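We use cookies to improve your visit. Accept
Search this site Search

The woman who runs the Fotport workshop says her new panel, light grey with holders and slots, will end the hunt for tools. I had doubts. "Everything has a slot," she told me. Does everything go back in it? "Mostly," she said.

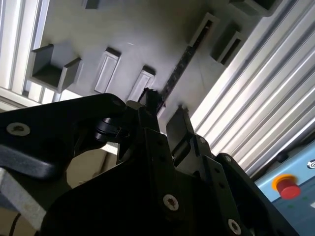
Meng

She paid 200 dollars for the setup - a lot for a place to hang things. "I lost more than that in lost time," she said, though she had no records to show me. Ask me again in November, she added. I will.

Contact | © Clikitz | Back to top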